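Grasp planner (Rultska)

From the Wainwright robotics wiki, last edited January 2023

The grasp planner is the bit of Rultska that decides where the fingers go. Rultska itself is our control software for two-fingered arms, and I've been looking after this part of it for long enough that people keep asking me to write it up properly (so here we are!). If you want the layer that moves the motors, you need the Jerkance page instead.

Overview

The planner takes a picture from the wrist camera and gives back a short list of places to grab, each with a score. Jerkance then picks the top one it can reach without bumping into anything and works out a smooth path to it. The two talk over a very plain message format, and I'm still rather fond of it, even though it has no proper way of saying "I haven't a clue".

By default you get 5 candidates per picture. You can ask for more, but the ones further down the list are mostly slight shuffles of the first, and Jerkance spends ages checking them all.

How it works

First comes masking. The fingers are always in view, so the planner works out where they should be from the joint readings and blanks them out. Early versions skipped this step and would happily suggest that the gripper pick up its own finger, with a very good score too.

Next it splits what's left into things and background. Plain matt floors are easy. Shiny ones are a pain, as the glare eats the edges of whatever is lying there and a stain can look every bit as solid as an object. Then each thing gets a rough outline, a long axis and a guess at its width, and the grasps are placed across the narrow side.

Long thin items on polished stone are where I spend most of my time, partly for the glare and partly for the blur when the wrist is moving. Cables make it worse – a green one with a bend in it may be read as part of whatever it's touching, and then the long axis comes out pointing somewhere daft.
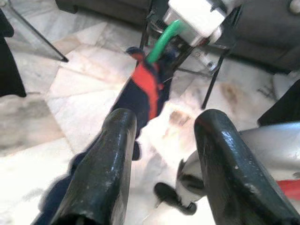 Training and test sets

The scoring model learnt from a set called Sestano, which we label ourselves. It was meant to hold 3,000 pictures and ended up with 2,912 after I threw out the duplicates. Labels are kept in plain text files next to the pictures, one line per grasp, so you can fix a bad one in any editor you like.

Blurred pictures stay in. I did try a version with only the sharp ones back in July, and it looked lovely in testing and then fell to bits as soon as the arm moved at normal speed.

Known problems

Dark fingers against dark furniture can leave a ragged edge on the mask. Widening the mask by 3 pixels helps, though you lose a sliver of the view.

See also

Jerkance path checker
Sestano labelling notes
Wrist camera calibration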